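Grundex 2.4 – table and grid component for web apps

Sortable, filterable data grid in plain JavaScript. No framework needed. Works next to React or Vue if you already have one of those, wrappers are in the same package.

Updated June 2018.

What you get
Virtual scrolling, smooth up to 200 columns.
Sticky header and sticky first column.
Inline edit with undo. Undo is per cell for now, per row comes in September.
CSV and JSON export.
Keyboard nav, same keys as most spreadsheets.
Column groups, two levels deep.
TypeScript typings included.

What's new in 2.4
Filter row rewritten by Feven Gebreyes. Faster on long lists and it no longer eats the first keystroke.
Date columns sort correctly with mixed formats – finally.
rowHeight can be a function now. Return a number, not a string, strings get ignored without a warning.
Removed: the old onCellTap event. Use onCellClick, it fires for touch too.

Install
Get it from the package registry or drop the single file build in your page. Script goes before your own code. Then call the constructor with an element and a data array, thats all for a basic grid. Default page size is 90 rows, change it with pageSize.

Requirements
Any current browser. IE 11 works with the polyfill bundle, minus column drag. Server side rendering gives you the static table only, scripts attach on load.

Licenses
Single developer – 170 dollars, one year of updates.
Team – 1000 dollars, one office, any number of developers.
Free for non-commercial projects, keep the notice in the source.
Upgrading from 1.x? Write to Hemant Chaudhary before you buy, there is a discount code.
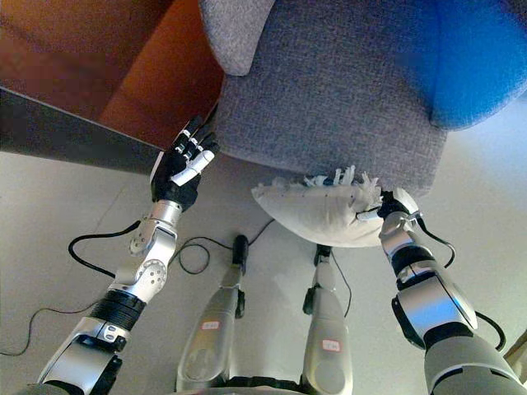 Sasach Software | Front-End Components Team

Support
Bug reports through the tracker please, with a small test page. Mahlet Tefera answers most of them. License and invoice questions go to Kanchan Katiyar.

Known issues
Frozen columns flicker in Safari when zoomed out. Fix is in testing.
Export drops leading zeros if the column type isnt set. Set type to "text".
Right-to-left layout – header menu opens on the wrong side.

Also from us
Etim, date and time picker. Same theme files as Grundex.
Takement, form validation, still beta.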